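4.2 Guided walks and the length of stay

Most of the visitors we interviewed in Plildale had not planned to stay the night. They came by coach or by car, usually late in the morning, and left before dinner. The guided walk was the one part of the visit that changed this pattern. Of the 62 visitors who took the full walk, 28 said they had stayed longer than they first meant to, and 14 of those had booked a room after the walk ended. Visitors who used only the printed leaflet were less likely to change their plans, although this group was smaller and we treat the difference with care.

The full walk begins at the Backlund house, home of the printing family of that name, and follows the river to the old customs yard. It lasts just under two hours. The short version leaves out the river and ends at the market hall. Guides told us that the choice between the two was often made at the first stop, once they had seen how well the group could manage the cobbles on the hill. We therefore recorded the route that was walked and set aside the route that was booked.

Three reasons for staying came up again and again in the interviews. The first was that the guide had named a place to eat. The second was that the walk passed a house or museum the visitor wanted to go back to, and the Backlund house was mentioned most. The third was harder to sort. Visitors spoke of having "got the hang of the place" or of no longer feeling lost. Blomqvist found much the same wording in her earlier interviews in Zokau, a town of similar size with no river and a shorter season, and we use her label for it, local ease.

Season made a difference. In February the guides ran a single walk a day, the groups were small, and people asked more questions. Several winter visitors said they had talked with the guide for a good while after the end of the route. Summer groups were larger and more of them were tied to a coach timetable, so that even visitors who wished to stay could not. For this reason we report coach and car visitors separately in Section 4.3.

4.3 Indoor stops

The indoor stops were coded from the guides' own logs. Each log gives the time of arrival, the rooms entered, and the objects shown. At the Backlund house the guides spent most of their time in the composing room and the kitchen. Torunn Blomqvist and one of the authors coded the logs apart and then compared them; they disagreed on 12 entries, nearly all of them about whether a pause in a hallway should count as a stop. These were settled by going back to the guide concerned.

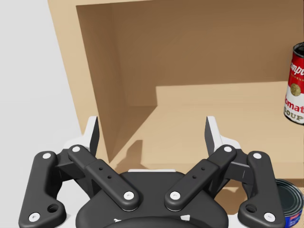
Figure 3. Simulated view of a gripper with its two fingers spread, facing an open wooden cabinet.

Coach visitors spent less time indoors than car visitors on both routes. The gap was widest at the Firura museum, where the ticket desk is slow at midday and coach groups were often told to wait in the yard. Two guides had begun to skip the museum with coach parties and to describe the collection from the steps. We kept these walks in the sample but marked the museum as not visited.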